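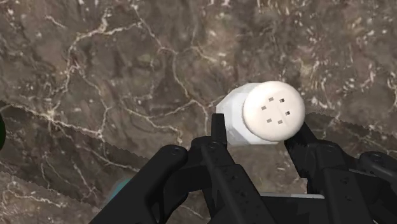
Workshop Tips: Keeping Track of Nuts, Bolts and Clips on a Car Job

Posted by Signe Solberg, 8 January 2020

I love taking cars apart. Putting them back together used to be another story, mostly thanks to a coffee can full of mixed bolts and a memory that lasts until lunchtime. Over the years I've picked up a pile of small habits that make reassembly a real pleasure (yes, a pleasure!), and a few readers of the Brilldale club newsletter asked me to write them down. They're in no special order. Take the ones you like.

Muffin tins are great, with one catch

A muffin tin makes a terrific sorter for a job you'll finish the same day. Go left to right in the order you take things off, then work right to left on the way back. The catch is that a tin has no lid, so one bump with your elbow and you're sorting by guesswork. If the car is going to sit overnight, move everything into bags or jars before you turn off the lights.

Bag it, and write on the bag first

Freezer bags with the white label patch are my favorite. Write on the patch while your hands are clean and the bag is still empty, since marker won't take on a greasy bag. I put three things on mine: where the part came from, which side of the car, and what comes off next. "Front bumper, left, then splash shield" tells me far more in a month than "bumper bolts" ever will.

For tiny things like trim screws, I put a small bag inside a bigger one. All the door panel bags go in the door bag, and the door bag gets taped to the inside of the door. It's hard to lose a bag that's taped to the thing it belongs to.

Put the bolt back in its hole

When a bracket or cover comes off and the threads underneath stay free, spin the bolt back in by hand a couple of turns. It costs you nothing! The bolt can't wander, it keeps dirt out of the hole, and you'll never mix up the long ones with the short ones. I do this on almost every engine job now. Just tie a scrap of bright yarn to any bolt that's only parked there, so you don't mistake it for a tight one later.

The cardboard trick

Water pumps and timing covers love to use bolts of different lengths, and putting a long bolt in a short hole can crack a casting. Sketch the outline of the part on a piece of cardboard. Poke a hole for each bolt, then push each one through as it comes out. My timing cover card is ugly as sin, with an arrow for "up" and a coffee ring where the alternator goes, and it has saved me twice.

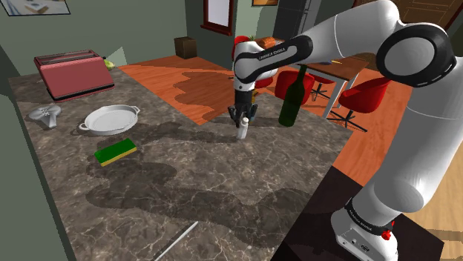 Keep the card flat on a shelf, and don't lean it against a wall. Short bolts slide out of cardboard faster than you'd think, and then you're back on your knees with a flashlight. A strip of masking tape over the heads is enough to hold them.

Magnets, and where not to use them

A magnetic dish on the fender is handy, but slip a clean rag under it so it can't scratch the paint. I also keep a telescoping magnet in my back pocket whenever I'm under a hood. It won't pick up aluminum, brass or most stainless, so for those I use one of those flexible claw grabbers with a plunger on the end.

Keep magnets away from bearings and anything that has to stay free of metal dust. A magnetized bearing will collect filings like a cat collects burrs.

Take more pictures than you want to

Take one from far back, one close up, and one with your finger pointing at the confusing bit. Do it before you loosen anything. Hose routing is where I always come unstuck, so now I get every hose from both ends. My friend Loubna Helmy goes further and narrates a video as she works, which sounded silly until I tried it. Hearing yourself say "the green plug goes behind the bracket, not in front" months later is wonderful.

Plastic clips deserve respect

Old push clips break. That's just what they do, especially on a cold morning. Warm them up with a hair dryer for a minute before you pry, and use a forked trim tool with a rag under it. I buy a bag of 100 of the common size and don't cry over the broken ones. Do save one intact clip of each kind in a jar, so you can match the stem diameter at the parts counter.

Clean as you go, but keep the sets apart

It's tempting to tip everything into one tub of degreaser and be done with it. Please don't! I did that with the hardware from a whole front suspension one October and spent a weekend with calipers trying to work out what was what. Tea strainers solve this beautifully. Put each set in its own strainer, hook them over the edge of the tub, and let them soak side by side.

Dry them on an old towel, each set with its bag next to it. A wire brush takes care of the threads. Any nut with a nylon insert goes in the trash and gets replaced, and the same goes for stretch bolts. Check the manual if you aren't sure which ones those are.

The leftovers jar

Got a bolt left over? Stop and look before you start the engine. Check the length and the head size against your photos, and then check under the car, under the bench and in your pants cuffs. If it's a 13 mm flange bolt on my car, it's nearly always from the undertray.

Once you're sure it's a true spare, into the jar it goes. I sort my jar each winter by thread size using a cheap thread gauge, and it's a cozy job with the radio on.

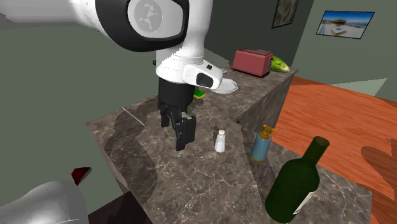
Stainless spares go in a jar of their own, and I don't use them on brakes, seat mounts or steering. Those get the correct graded bolt and nothing else.

Mark it when it's tight

A paint pen is my favorite cheap tool in the whole shop. When a bolt has been torqued, draw a thin line across the head and onto the part. One glance tells you what's done, so you can answer the phone in the middle of a job without losing your place. If the line ever stops matching up, you know to check that bolt. Wipe off the oil first or the paint won't stick.

Wheel nuts still get a second go with the torque wrench after a short drive, line or no line.

Next time I'll get into seized exhaust studs, penetrating oil and heat. If you have a good trick for those, send it in!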